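Ladville Tenants' Newsletter
Last updated: October 21, 2026

Print this page | E-mail this item

Packed lunch swap moves to the Ospina building

The lunch swap is moving from the Wutgate lobby to the ground floor of the Ospina building, next to the mail room. The Wutgate lobby is getting a new floor and will be closed to foot traffic until December. Hours stay the same, 11:30 to 1:00 on working days.

If you haven't used the swap before, you bring one packed lunch, put it on the shelf, and take a different one. Last month 80 people took part at least once. Most were from Wutgate and Ospina, with a few from the Cliveo offices across the street. Cliveo staff are welcome but need to sign in at the front desk, as the door on that side does not open with their badges.

The fridge at Ospina is larger than the old one and has 2 shelves set aside for the swap. The upper shelf is for meals with meat or fish and the lower one is for everything else. Please don't use the door racks. Those belong to the people who work on that floor.

Whole fruit does not need to go in the fridge. Apples, pears and bananas can stay out, and they are usually the first things to go.

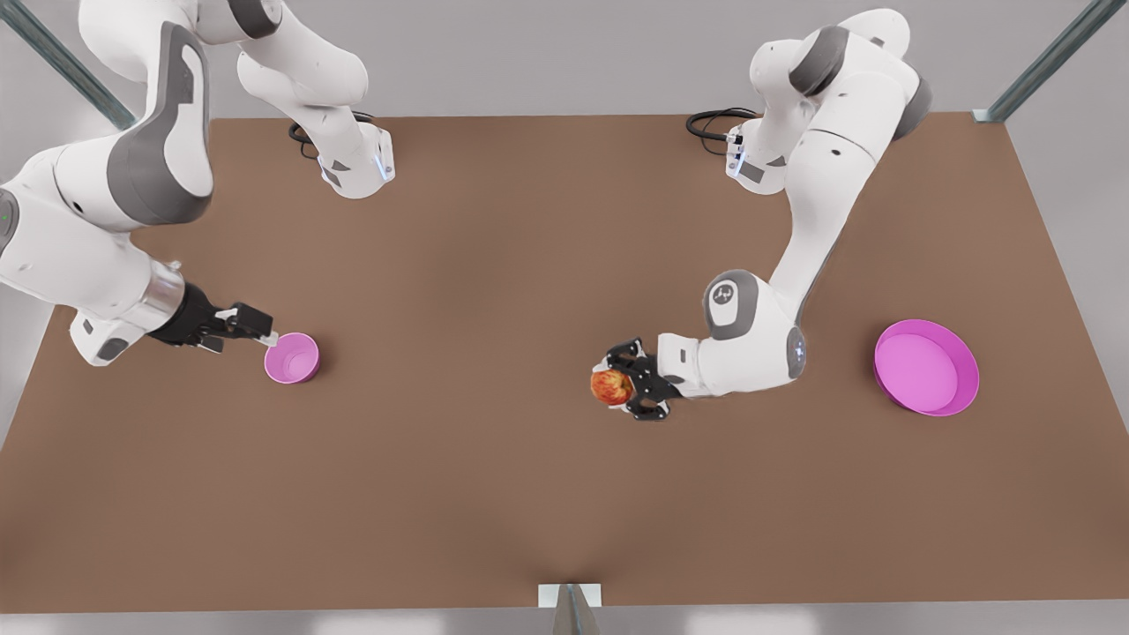
Containers and labels

Use a container with a lid that closes fully. Write your floor number on the bottom and not on the lid, as lids get mixed up in the wash. We have 56 containers in the lost box at Wutgate. They will be kept there through the end of the month and then put out for anyone to take.

Every lunch needs a label with the date it was made and a list of what is in it. Nuts, milk, eggs, wheat, shellfish and sesame must be listed even if the amount is small. Blank labels are in the drawer under the microwave. We ordered 700, so there is no need to save them.

Lunches still in the fridge at 4:00 are thrown out. The container is washed and left on the rack by the sink.

Soup is fine in a screw-top jar. Please leave some room at the top.

Get this newsletter by e-mail. You can unsubscribe at any time.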